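Betthorpe Community Hall – kitchen and stores walk-round
Date: September 21, 2026
Done by: Orlando Correa
Copy to: Leopoldo Arellano
Job ref 2841

1. Way in and corridors
Front doors open fully – OK
Back door – sticks at the bottom, needs planing. Same as in June
Corridor clear – NO. Stack of chairs by the meter cupboard, moved them myself, please tell the dance group
Mat at side entrance – curling at one corner, tape it or bin it

2. Fire
Extinguishers in place, tags in date – OK, all but the one by the stage. Tag gone altogether. Gratel to come back and look
Fire blanket in kitchen – OK
Exit signs lit – OK
Alarm test – done, could hear it in the toilets this time
Assembly point sign – faded, still readable from the path

3. Electrics
Visual check of plugs and leads – one lead taken out of use, split near the plug. In the office, do not put it back
Urn – tested, sticker on. Lid doesnt sit right
Kitchen heater – 3000 watt, NOT to go on an extension. Found it on an extension
Meter reading 1769

4. Kitchen
Fridge temp – 6, bit high. Turned the dial down, check again next visit
Hot tap – very hot, warning sign missing again
Cupboard doors – one hinge loose, left of the sink
Floor – worn by the cooker, no trip edge yet
Knives locked away – OK
First aid box – plasters low, eye wash out of date. Rebelo order going in, add both
Bins – lids on, OK

5. Crockery and worktops
Chipped or cracked items thrown out – done, mostly mugs
Drying racks – look for splits and black spots, scrub and dry standing up
Surfaces wiped down – OK
Tools kept out of food areas – NO, see photo. Pliers to go back in the tool box after use please 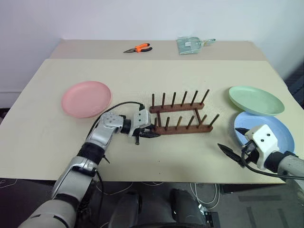
Item 5 – plates and wooden dish rack at front, orange-handled pliers on the back table.

6. Stores
Shelves fixed to wall – OK, gave them a good pull
Heavy stuff low down – NO, paint tins on top shelf again
Step ladder – feet OK, one rubber worn, Skileo do spares
Cleaning stuff locked – OK but key was in the door

To do first: heater, stage extinguisher, hot tap sign. Leopoldo to sort the back door with the joiner, rest can wait till the next walk round.

Signed: O. Correa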